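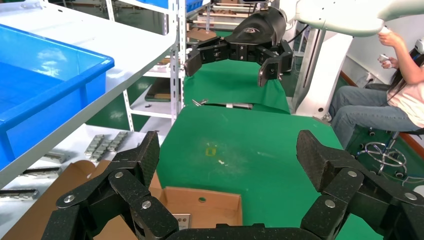

The Last Boat to Starkuvik

The ferry was supposed to leave at 1830 and at ten past seven it was still tied up. Capucine Hamel sat on her suitcase under the roof of the ticket office and ate a cheese roll she had bought on the train. It was November and already dark. The only other passenger was a man asleep against the vending machine.

"Is it going?" she asked the woman behind the glass.

"It's going when the engineer says it's going."

"And when will that be?"

The woman looked over her shoulder at a clock. Her name tag said Solène Royer. "He had his supper sent down," she said. "So not soon."

Capucine went back to her suitcase. She had a letter in her coat from the Wibisono law office, and she had read it enough times that the fold was starting to tear. Her uncle's house on Starkuvik was hers if she signed for it in person. If she did not sign by Thursday it would go to the next name on the list, which was a cousin in Warnel she had met once at a funeral. The cousin had asked her whether she was going to finish her cake.

She did not want the house. She had told everyone at work this, and then she had asked for three days off.

At eight the woman came out of the office with her coat on and a thermos under her arm.

"You can sit inside," she said. "I turn the heater off at nine but it stays warm a while."

Inside there was a bench, a tide table and a calendar from Fonell, the paint people, still turned to August. Solène poured tea into the lid of the thermos and gave it to her. She drank her own out of a jar.

"You're for the Hamel house," she said.

"How do you know that?"

"You've got his chin. And there's no reason to go over there in the winter unless somebody died."

Capucine drank the tea. It had a lot of sugar in it. "Did you know him?"

"He came across every other week for his groceries. Always the same seat, up front on the left. He'd tell me the price of everything he'd bought. I didn't ask, he just told me. Onions, batteries. One time he paid 66 for a coat and he was angry about it until spring."

"Was it a good coat?"

"It was a very good coat. He was wearing it the last time I saw him."

The man by the vending machine had woken up and was trying to get a coin out of the return slot with a pencil. They both watched him through the glass. 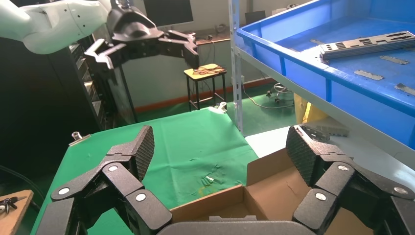
Both fingers open, the palm between them.

"I only met him twice," Capucine said. "I was 13 the second time. He took me out in a rowboat and didn't say a word for an hour, and then he said we should go in. I thought he was mad at me."

"He wasn't mad."

"How would you know?"

"Because he told me about it," Solène said. "He said he had a niece who could sit in a boat and keep quiet. He was proud of it. He told it to me more than once, and then he'd go on to the onions."

Capucine put the lid down on the bench. She took out the letter and looked at it and put it away again. The heater clicked. From the dock came the sound of somebody hitting a pipe, then a long wait, then the engine.

"There you are," Solène said. She went around behind the glass, took her coat off again and sat down. "One way or return?"

"What's the difference?"

"A return is good for a month."

Capucine counted out the money on the counter. Solène stamped the ticket. It had the number 427 printed in the corner, and under it, in smaller type, that it could not be sold or exchanged.

"The house is up the hill from the landing," Solène said. "Green door. It sticks, so you have to lift it. There ought to be wood in the shed, unless the neighbor's been at it, and he'll have been at it. Ask him for some back. He won't mind."

The man with the pencil went aboard first and lay down across three seats. Capucine carried her suitcase up the ramp and stood in the cabin for a minute. Then she went up front and sat on the left. The window was fogged and she wiped it with her sleeve. In the office the light was still on, and Solène had the calendar off the wall and was turning the pages over to November.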